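OK so our shared mug shelf has reached the point where you open the door and something slides toward you. Tonight I'm pulling everything out and giving every mug its own coaster. Thread, because I am way too excited about this 🧵

First job was finding the coasters. We own so many! They were in drawers, under plants, one was inside a boot. I'm laying them out on the marble-look top so I can finally see what we've got.

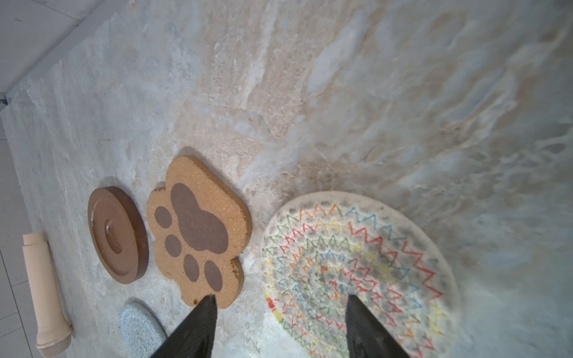

and the cork ones are the best for everyday use, I will not be moved on this. They don't slide, they don't clink, and you can drop one at 2 in the morning without waking anyone up. The paw print one has been my favorite since I got it at the Urkwood flea market with a bag of buttons.

Knitted coasters are a close second. Softest landing a mug can have! They do drink up tea like crazy though, so mine go in a mesh bag in the wash and then dry flat on a towel. Don't hang them, they go all long and sad.

Wood ones: wipe, don't soak. I do a tiny bit of oil every couple of months and they come up gorgeous.

My system so far: mugs for right now go on the tray, spoon and all, and the ones that can wait get a coaster at the back. The pink tray makes me happy every single time I look at it. Why did I keep it behind the baking sheets until August??

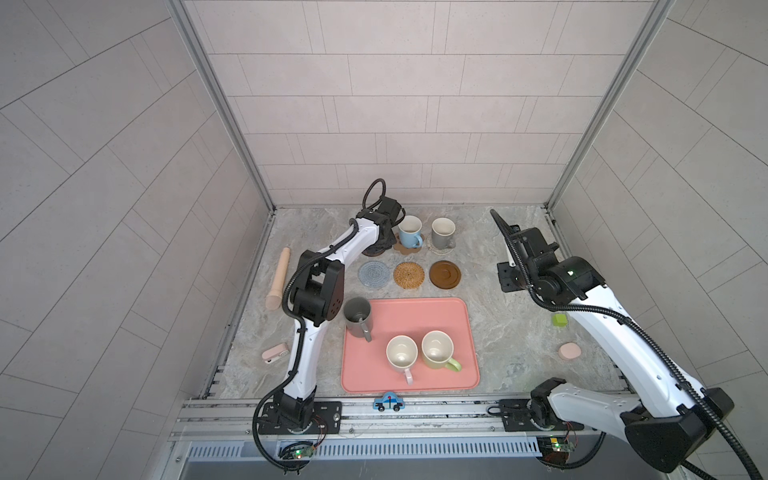
Maëlys Guillot: Do you match them by color or by size? I tried color and ended up with my biggest mug hanging off the smallest coaster.

Size first!! Then color if you get lucky. Set the mug down and if you can still see coaster all the way around it, you're good. I wasted a whole evening in Kuvolstead doing it the other way.

Also gray mugs go with everything. I used to think they were boring and I take it all back. Put one on a speckled coaster and it looks like you planned it.
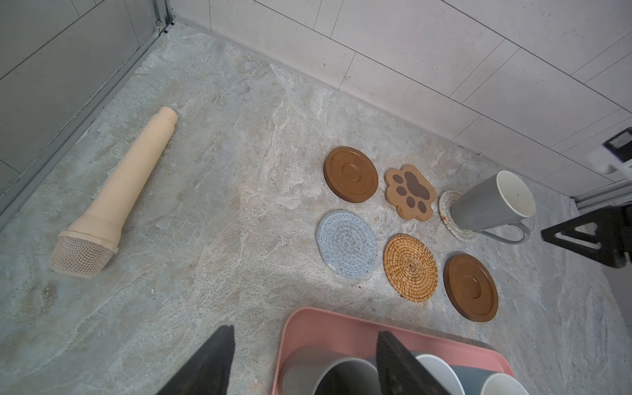
Kuvolstead Home Swap Club · Kitchen & Table group

Anyway, the swap! If you have coasters you never use, bring them along. More than 50 got new homes last time and I came back with two I adore. Sets, singles, odd ones, all welcome. Just give them a wipe first please.

Going back in to do the shelf itself now, wish me luck. Will post when the door closes properly 🤞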